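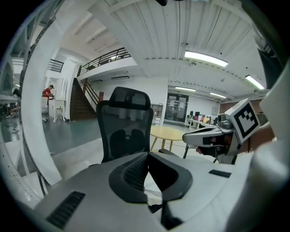

Two of our hand-held grippers, with the marker cube showing on the far one.

Robotics > Handheld grippers > Troubleshooting

How to find (and fix) a slipping marker cube before it wrecks your arm

October 7, 2026
9 comments | 40 shares

Last April our robot arm drove its fingers straight into a tabletop while trying to pick up a folded cloth. Nobody was near it and the only casualty was a fingertip pad, but it made a horrible noise and I spent the next two days blaming the controller. The controller was fine. The demonstrations were bad, and they were bad thanks to one plastic cube that had worked itself a little bit loose on its post.

So if your arm is reaching low, or long, or always to the same side, please try this before you start retuning anything! All you need is the gripper, a small hex driver, a paint pen and a flat table.

Stop the arm first

I know you want one more run. Don't do it. Hit the stop, cut power to the arm, and hang a tag on the switch so the next person in doesn't helpfully turn it back on. A policy that learned from shifted poses will be wrong in a very confident way, and slowing it down just means it pushes on the table slowly.

Then pull the recordings out of your training folder. I move mine to a folder called "suspect" and leave them there until the cube is checked.

The wiggle test

Hold the gripper body in one hand and take the cube between finger and thumb. Twist gently, then rock it front to back. You're feeling for any movement at all, and I mean the kind you might talk yourself out of. Ours only moved when I twisted it clockwise, which I missed completely the first time around (I was being way too careful with it).

Do every cube on every gripper while you're at it. If one screw has backed out, the others have been shaken just as much.
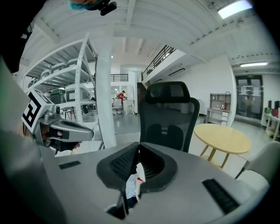
The next check is the one that convinced me, and it takes longer. Set the gripper down on a flat table against something square, a heavy book works, and record it sitting still. Pick it up, open and close the jaws on a piece of cloth a bunch of times like you normally would, then put it back against the book exactly where it was and record again. We use Girar to read the poses, but whatever you've got will do. Compare the two resting poses. If the gripper is in the same spot and the software says it turned, your cube turned.

Mine was off by 2 degrees. That doesn't sound like much, does it? Out at the fingertips it was plenty to put the pads under the table surface instead of on top of it.

Fixing it

1. Take the cube off and wipe down the post and the socket. Old threadlocker crumbs will keep it from seating.
2. Look for a crack around the screw hole. A cracked cube goes in the trash, no glue.
3. Seat the cube fully, then tighten the screw until it stops - snug, no heroics, it's plastic.
4. Add one small drop of removable threadlocker and let it cure overnight.
5. Draw a paint pen line across the joint between cube and post. Keep the ink off the black-and-white pattern.
6. Run the calibration again from scratch. The Illasby mounts we use let you reload the old file, and I'd skip that, it was made with the cube in the old position.

The paint line is my favorite part. Now whoever picks up a gripper looks at the line first, and if the two halves don't meet, the gripper goes on the shelf.

Can you save the old recordings?

Some of them. We had 136 demonstrations in the Tawfik cloth set. I went back through by session and kept only the ones made before the resting pose started to wander. I did try correcting the rest by rotating everything back, and it was a mess, the cube had been slipping a little more with each grab. We re-recorded those.
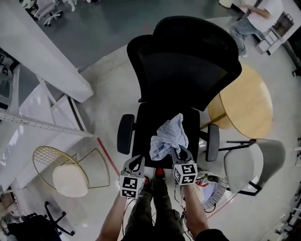
Does it matter which part of the cloth I pinch while I'm testing?

Grab it wherever you like, as long as the jaws close with the same force you use in real recordings. The squeeze and the jolt on release are what work the screw loose, so a gentle pretend pinch can let a bad cube pass.

Turning the arm back on

Clear the table and run the new policy with nothing on it, speed limit on, one hand on the stop button. Then I put down a thick foam sheet and let it try the pick on top of that for a while. If the fingers dent the foam where they shouldn't, go back to the resting pose check and do it over.

We keep the foam sheet at the Dirnside bench now, rolled up under the table, and the hex driver is taped to it.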